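Skevano Hard Wax Oil for Tables and Worktops

Skevano is a clear, matte oil for indoor wood which is used every day. It goes into the wood and does not make a thick film on top, so a small damaged place can be repaired without sanding the whole table. It is suitable for pine, spruce, beech and oak.

Sizes: 195 ml tin, 1 liter can.
Article number of the 195 ml tin: 2,301

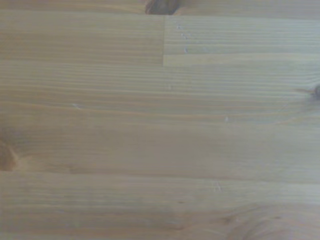

Softwoods drink more oil than hardwoods. For new pine, please plan two coats and leave 20 hours between them. Apply with a lint-free cloth, along the grain, and take away all extra oil after 20 minutes. If you forget a wet place, it becomes sticky and must be rubbed off with a little fresh oil.
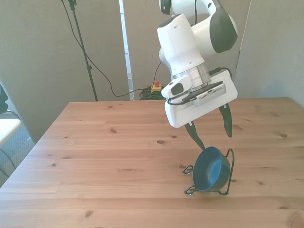
Do not use the oil below 8 degrees. Cloths with oil can start to burn by themselves, so lay them flat outdoors to dry or keep them under water in a closed metal box.

Care: wipe with a damp cloth and mild soap. No bleach, no steam.
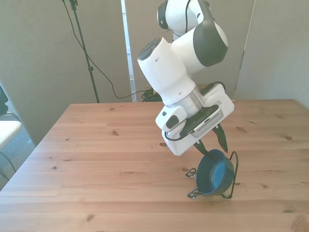

Light wooden table, honey tone.

The Braden pad (white, fine) is sold separately. We recommend it for a light rub between the coats. Orders of 40 tins or more are sent on a pallet, please ask Jannik Heitmann for the price.
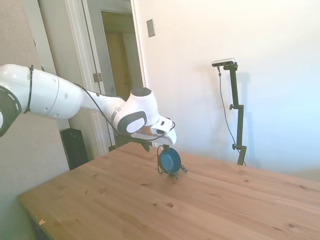

Table in light-colored wood.

Customer review, 2/6/18, Biljana Ionescu: "Easy to put on, the smell was gone in three days. The lid is hard to open."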